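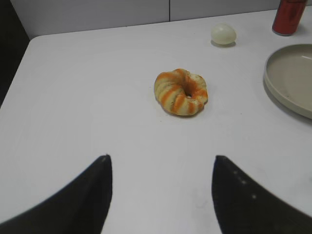
Page 7

Minutes of the Network Equipment Group, Dillport office, 2019-02-25. Chair: Sigrún Bisgaard. The October minutes were approved.
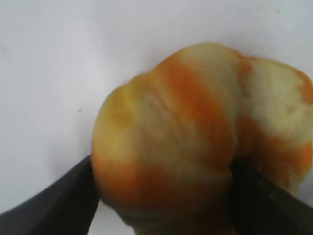 Item 4. Jastik reported that 49 access points now run the new firmware – the Quintela building remains on the old release.
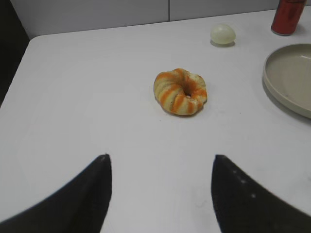 Zulix switches will be replaced in the spring. Labels for the spare units were discussed. It was agreed to use bold orange stripes on a pale ground, as on the twisted ring on the white table.

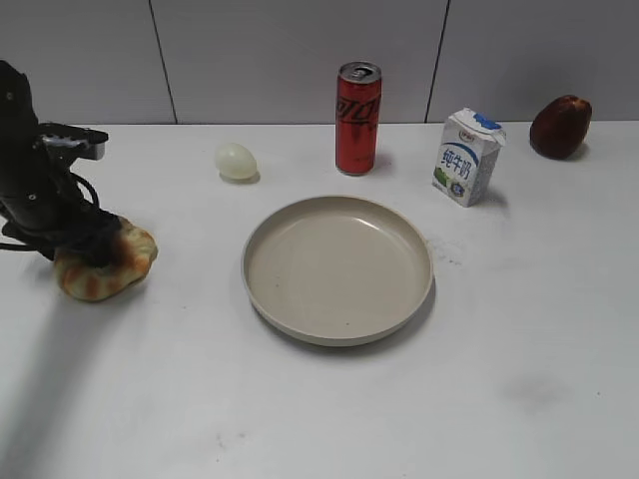
The cable order, nearly 70 meters, was approved without change.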